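4. Guided Sessions

4.1 Before the first session

The Hoslow breathing trainer consists of a chest band, a pacer unit and a charging lead. The pacer gives a light pulse at the start of each in-breath and a longer pulse at the start of each out-breath. Charge the pacer fully before first use. The status light changes from amber to green when charging is complete.

Caution: Do not use the trainer while driving, bathing or operating machinery. If you are pregnant, or have a heart, lung or seizure condition, speak to your doctor before starting any breathing program.

4.2 Fitting the band

1. Sit upright on a firm chair with both feet on the floor.
2. Pass the band around the lower ribs, over one thin layer of clothing.
3. Fasten the clip at the front and pull the strap until the band stays in place without pressing.
4. Breathe out fully. Two fingers should fit between the band and the body.
5. Snap the pacer into the holder with the Hoslow name facing outward.

Note: A band that is too tight will register shallow breaths as full ones, and the session log will be wrong.

4.3 Starting a session

1. Press and hold the center button until the pacer pulses once.
2. Breathe normally while the unit takes a baseline reading. Do not speak or shift position during the reading.
3. Press the center button again to choose a program. One pulse is Settle, two pulses is Evening, three pulses is Long Count.
4. Wait for the start pulse, then follow the pacer. Breathe in through the nose for 4 counts and out for 7.
5. To stop early, hold the center button until the light goes out.

New users should stay with Settle for the first five days. Long Count has a pause of 3 counts after each out-breath and is not suitable for beginners.

Caution: Stop at once if you feel dizzy, short of breath or numb in the hands or face. Remove the band and breathe normally. Do not start another session that day.

4.4 Care of the band

Detach the pacer before cleaning. The band may be machine washed on a cool, gentle cycle, in a mesh bag, with the clip fastened. Do not use bleach or fabric softener - both weaken the stretch fibers.

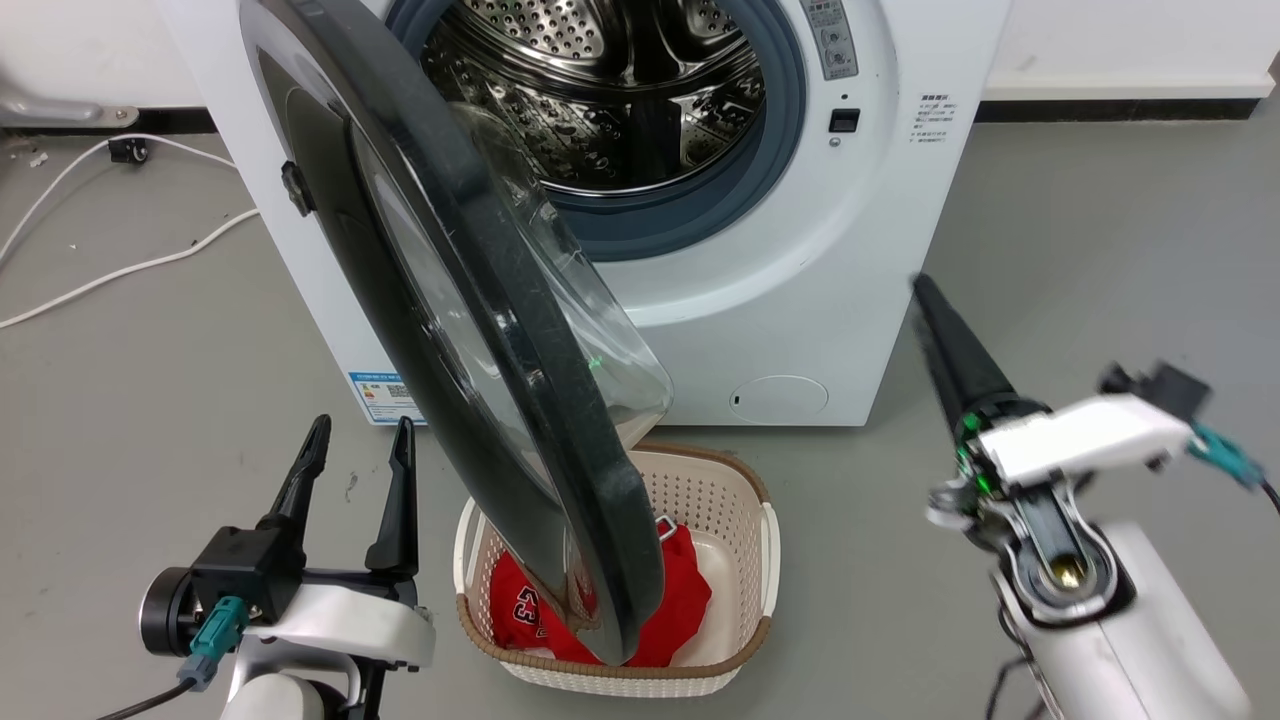

Fig. 7. Front-loading washing machine, door open.

Lay the band flat to dry, away from direct heat. Do not tumble dry, iron or wring. Wipe the pacer with a dry cloth only. It is not waterproof.

4.5 Session log

The pacer stores the last five sessions. When the store is full, the oldest entry is overwritten. To keep a longer record, copy the entries to the Piltdale app or to the paper chart at the back of this guide.

Note: Low scores in the first week are common and do not point to a fault. The score measures how closely your breathing matched the pacer. It does not measure relaxation.

4.6 If the pacer does not respond

No pulse at start: Charge the unit and try again.
Pulse present, no baseline: Refit the band as in 4.2 and repeat the reading.
Light flashes amber during a session: The battery is nearly empty. The session will end without being saved.
Light flashes red: Remove the pacer from the holder, hold the center button until the light goes out, then restart.

If the red light returns after a restart, stop using the unit and contact the supplier.

Section revised Thursday, September 21, 2023. Text: Giorgia Valentini.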